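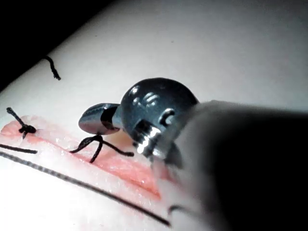 Lurnetlow Notebook, No. 9

About Us

Welcome to Lurnetlow, and thank you for reading past the front page! We are a shared workshop on Caputo Street, with 1,332 square feet of floor, two long benches, one very good drill press, one drill press we don't talk about much, and a group of people who have been building a small robot together for longer than any of us planned. If you found us through the newsletter, you already know a bit of this. If you came in looking for a place to fix a chair, you are just as welcome, and the wood shop is through the second door.

The robot is called Tristard. It started with Dennis Heywood, who rented the corner bench when the building was still mostly storage and who wanted to see whether a person with a day job and a decent set of files could put together an arm that handles thread. He had picked thread because his wife quilts and he had watched her work for years (he still says she should have been the one to design the wrist). He drew the first joint on the back of a parts invoice, and that invoice is pinned up over the sink, where it has gotten a little wavy from the steam off the coffee maker.

Other people drifted over to the corner bench, the way they do in a shared shop. One of us knew cables and pulleys from repairing sailboats. Another had taught high school physics and couldn't leave the gearing alone. By the September after Dennis moved in there was a regular evening for it, and on 12/13/18 we signed the papers that made Lurnetlow a proper company, with a bank account and a mailbox and everything. We had sheet cake. It was a good night.

What we work on

Most of our robot time goes into small tools and what they can do with thin, bendy, annoying things. Suture practice pads turned out to be a wonderful thing to work over. The pad is pale and smooth, the slit down it is pink, and black thread shows up so well that you can see every stray tail. A tie pulled down tight looks quite different from a loose one with its ends splayed out like a spider, and we have spent whole evenings talking about why. The slim jaws have fine serrations on the gripping face, and the wrist behind them has its cable and pulley out on the side, where you can get a good look at it. We should say plainly that we make nothing for hospitals and have no plans to. We are bench people who like a hard problem in a small space.

The other half of the work is the hand side, the bigger fingers and the plates they mount to, along with all the screws, rods and bits of wire that gather near them. Anyone who has tried to route a cable near something that moves will understand how an evening disappears into that. We use a motor board called Jorico, which two of our members laid out and have now redone six times, and we keep a paper log beside it. The log has 488 entries at this writing. Some are careful notes on settings, and a fair number just say "loose again." 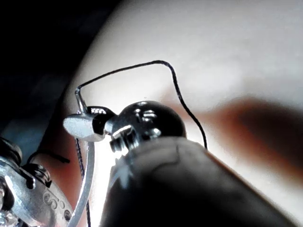 Up close at the fingertip: black sphere, silver fitting, and a loop of thin wire.

How the shop runs

Members have a key and can come in when they like. Robot night starts at 6 and goes until people get hungry, and you don't have to be a member to sit in on it. Bring safety glasses if you own a pair, and tie back long hair before you go near the drill press (either one). We ask everybody to sweep their own bench, label their own bins, and put the small hex keys back in the block, please, because we have bought that set more times than we care to add up.

You don't need to know anything about robots to join in. Several of us came for the lathe or the sewing machines and learned to solder at the corner bench with somebody patient sitting next to us. Kids are fine with a grown-up along. If you have a build of your own at home that has gotten stuck, carry it in! We love that. A second pair of eyes has rescued plenty of projects here, and even when it hasn't, there is usually pie.

Finding us

Look for the green door on Caputo Street, next to the tire place, and ring twice, since the bell is faint and the compressor is loud. Parking is free behind the building. Dennis answers most of the mail himself, generally late in the evening and at some length, so write to him with questions about membership, bench space, or Tristard, and give him a day or two to get back to you.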